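Forums > Workshop & Benches > Table Surfaces > Marking a grid with tape
Print this page | E-mail this page

Akyol
Posted Nov 21, 2023
I want to divide a long table into rectangles so parts go back in the same spots every time. My plan is cardboard over the top and blue tape for the lines. Is that good enough, or should I draw the lines in marker? The table gets used every day and I'd like the grid to last until May.

Sereo
Tape. You can move a line if the cells come out the wrong size. We covered ours with brown cardboard and ran the long lines first, then the ones across. 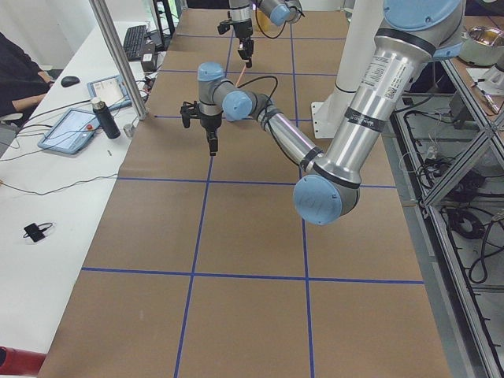
Blue tape grid on the cardboard, white desk to the left.

The cardboard has picked up light scuffs, and I don't worry about those. It costs very little to replace.

Trernness
I disagree about the tape. It's fine for a week, then the ends curl and somebody picks at them. Marker and a long straightedge took me 23 minutes and I never touched it again.

Sereo
Marker is permanent. If Akyol wants bigger cells in a month, that means new cardboard. Press the tape down hard with the edge of a plastic card and it stays. The crossings need the most attention, as the top strip has to bend over the lower one.
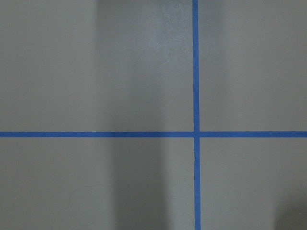 One crossing, tape over tape. Small jog just under it.

Tutik
That jog would bother me. Do you snap a chalk line first or just go by eye?

Sereo
By eye. The cells only need to tell people where things go -- they don't need to be exact.

Tutik
Fair enough for that use. If you ever measure from the lines, mark both ends with a pencil and stretch the tape between the marks before you let it touch down. Pull it too tight and it shrinks back later, so go easy.

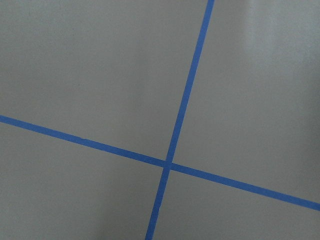 I also cut the strips a few inches long and fold the extra under the table edge. Ends that stop on top of the surface are the first to lift, and I think that's what happened to Trernness.

Trernness
Mine stopped on top, yes. I still prefer marker on cardboard. On a surface I had to keep clean I would use tape.

Akyol
Thanks. Going with tape, ends folded under. Does the width matter? The store has 1 inch and 2 inch.

Sereo
1 inch. The wide one eats up the cells.

Tutik
Agree on the 1 inch. Buy an extra roll from the same brand -- the blues don't always match.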